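Product notes: Ciso two-finger hand-held gripper, paired kit

Ciso began shipping its paired demonstration kit in June, and we have had a set on loan since. It is aimed at groups that want manipulation data from real homes without putting an arm in them. The operator carries one gripper in each hand and does the chore; the software, sold under the name Sidov, aligns the two streams and exports them for policy training.

Each unit has a black plastic housing with two round lens openings side by side on the face, and a pair of yellow slotted fingers in a black bracket. The fingers are a wear part. A bag of 25 spares is listed under order code 3932 - the price had not been posted when we went to press.

Tomoyo Takeda ran our trial in a bedroom, on clothing. Dark fabric on a woven mat is a fair test of any wide-angle system, and the window adds strong backlight. 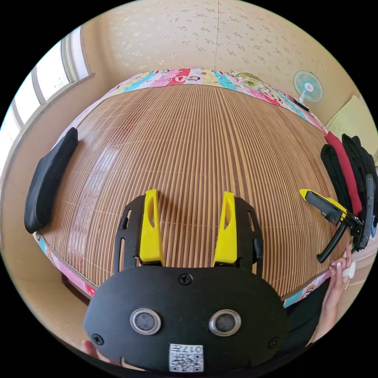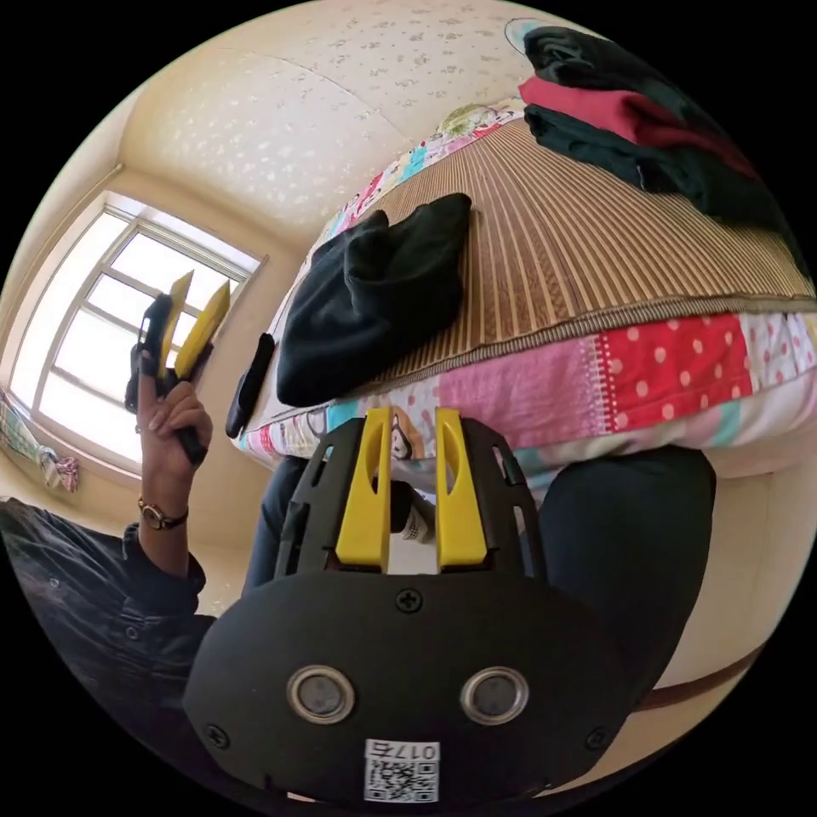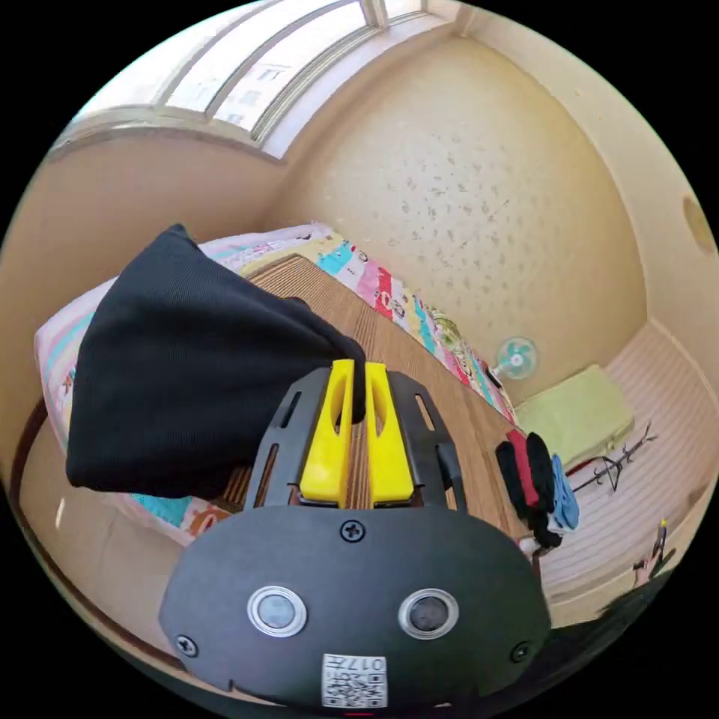 Clothes handling on the bed with the Ciso kit. Last picture: a corner of black cloth held between the fingertips.

Takeda logged 13 sessions. Calibration held between sessions, and the QR label on the housing was read at pairing every time. Thin fabric was picked up reliably by the corner. Flat seams were harder, and she would like a softer tip as an option. Sidov dropped the sync between hands in 2 sessions, both after a battery swap; restarting the pairing step fixed it. The manual does not mention this.

Export is the weak point. Files come out in the vendor's own layout, and the converter for Wihongi users is still in beta. Dedside support is listed as planned, with no date.

The kit ships as a left and right pair with charger and case. Single units are available as replacements only. Loan requests go through the equipment desk as usual.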